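Kamham council backs longer hours for community kitchen

Residents of Kamham will have access to the town's shared kitchen on weekday evenings from September, following a council decision to fund a further year of the program. 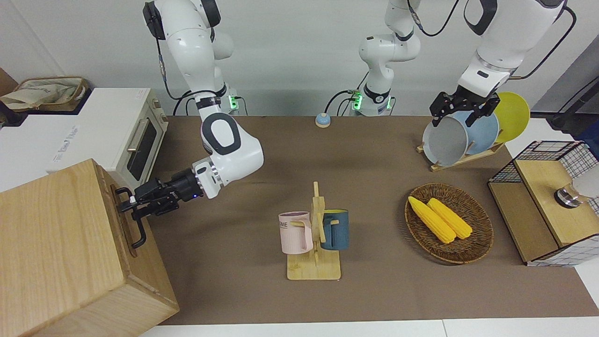 KAMHAM, Tuesday, August 6, 2024 - The Kamham Community Kitchen will open until 9 pm on weekdays under a funding arrangement approved by council last night. The kitchen currently closes at 4 pm, which has limited its use by people in full-time work.

Council received 271 written submissions during the consultation period, most of them in favour of later hours. A smaller number raised concerns about parking on Dusach Street and noise from the rear door.

"The kitchen was set up for the whole town, and the hours should reflect that," said Mereana Whitcombe, the council's manager of community services. "We have listened to the neighbours as well, and the rear door will be closed from 7 pm."

The kitchen recorded 3,073 visits in the past financial year. Bookings will remain free for residents and for registered community groups. Small food businesses will continue to pay an hourly rate, to be reviewed next year.

Benches may be booked for up to five hours at a time. Toaster ovens and other small appliances must be switched off at the wall at the end of each booking. Fresh produce, including corn in season, may be left on the sharing table for other users, but cooked food may not.

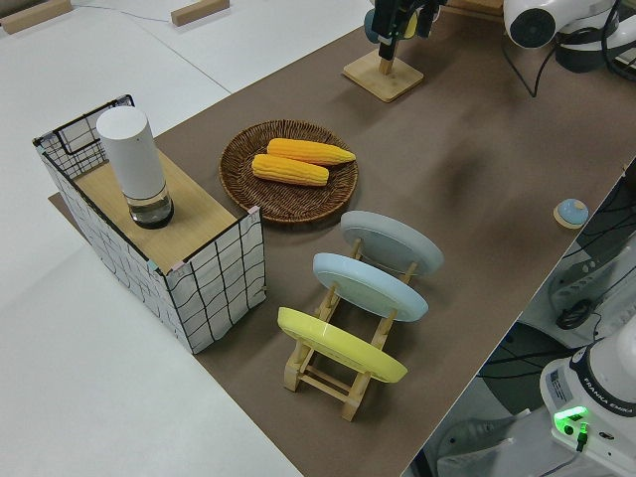 Cooking classes to return

Evening classes will also resume in September, with 31 places available in the first intake. Diarmuid Quinlan, who coordinates the classes, said the opening sessions would cover soups, preserving and low-cost family meals.

Enrolment forms are available at the Kamham library and at the council's front counter. A waiting list will be kept once places are filled - applicants on the list will be offered first choice in the following intake.

Comments (3)

Jill P.
Good news for shift workers. Will the bus still stop on Dusach Street after 7?

northside_ron
Parking is already hopeless there on a Thursday. Did council look at the old depot site?

T. Avery
Did the preserving class last year and would recommend it. Bring your own jars.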